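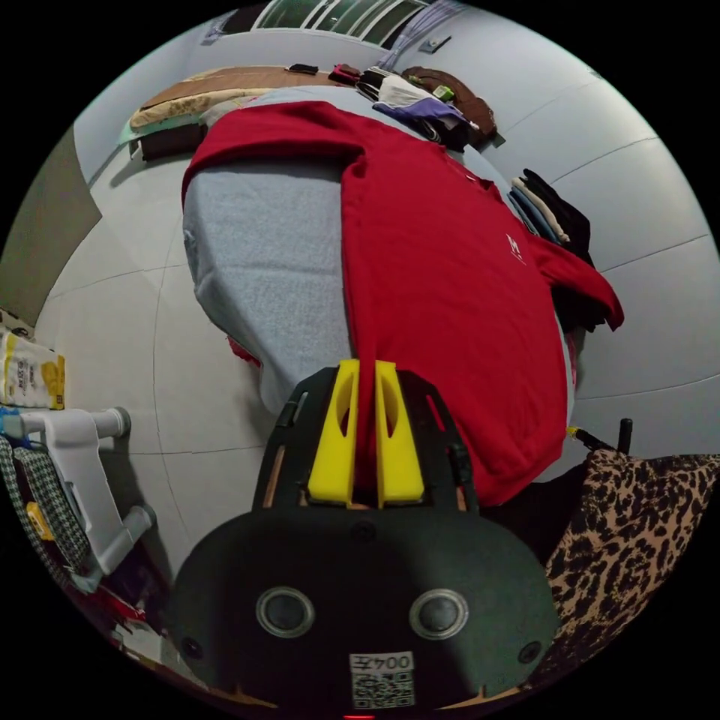 Evening safety walk, Drurkden station path to Korbridge car park. Done on Apr 25, 2024 with Inès Guérin, and the sheet goes to our neighbourhood policing team and the council once Inès has checked my spelling. We started just after dusk, which is when people have been getting followed or shouted at, and I've put my comments in after each item as usual — sorry, they've got long again! Before the list, a word on clothes. A red sweatshirt like the one on the fuzzy blanket is fine for warmth at this time of year, but red goes very dull under the old orange lamps, so please put the reflective vest over the top if you're joining the next walk.

1. Street lights working along the whole path
NO. Column 163 is dead and column 301 flickers on and off. Both were on the last sheet as well. Gistumex have the repair contract and told Catarina Sequeira they'd been "attended". Well, somebody may have attended them, but they're still no good to walk under.

2. Hedges cut back, clear view ahead
PARTLY. The station end is lovely now, you can see right to the bend. Past the allotments it's still over head height and leaning in, and I wouldn't fancy it on my own with a pushchair.

3. Police reporting signs readable
YES, mostly. The new one by the steps has the 101 number nice and big. The one at the car park has a sticker over the bottom line, which I picked at for a while and gave up on.

4. CCTV notice matches what's there
NO. There's a notice on the car park wall and a bracket with no camera on it. Inès thinks it came down when the wall was repointed. I've asked who's meant to know.

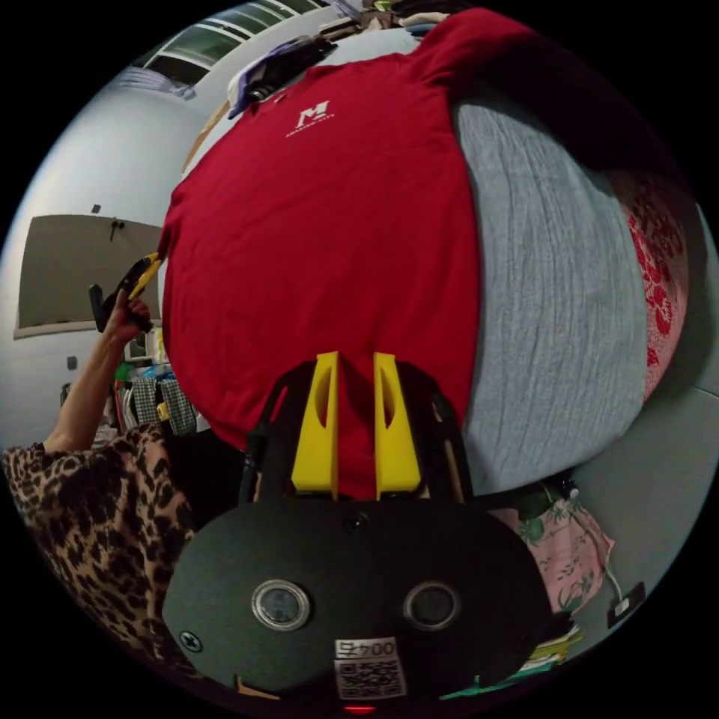

5. Alley behind Economou's
NOT SAFE after closing. The shop light goes off with the shutters and then it's pitch black as far as the bins. I did ask inside and they were very nice about it, they'd be happy to have a sensor light on their wall if the council would sort the wiring. The quote we were given was £800, and that was last July, so it'll want doing again.

6. Gates and barriers
OK. The cycle barrier is tight but it does stop the mopeds, and I haven't heard one on the path for weeks. The side gate latch is stiff. Lift it and then push.

7. Phone signal at both ends
OK at the station. In the car park I had one bar by the ticket machine and nothing by the recycling. Worth knowing if you need to ring 999 — walk back towards the machine.

8. Signs of trouble (broken glass, fires, damage)
SOME. Glass under the footbridge, swept to the side. A scorched bench slat, old I think, because Catarina remembers it from the winter. No needles found.

9. Previous reports answered
ONE OUT OF TWO. We've got a reply on the hedge, reference ending 963, promising a second cut. Nothing at all on the lights. I'll chase again and copy in the sergeant this time.

Overall: I'd use the path before dark, and go round by the main road after. If you've had any bother along there, please report it even if it feels small. Ours get logged by street, and the station path had hardly any entries when I asked, which can't be right!

Next walk starts from the station steps, same time. Bring a torch.

Recent items
Korbridge car park: who do I ring about abandoned cars?
Notes from the meeting with our new sergeant
Moped noise on the station path
How to report a broken street light
Shed break-ins at the allotments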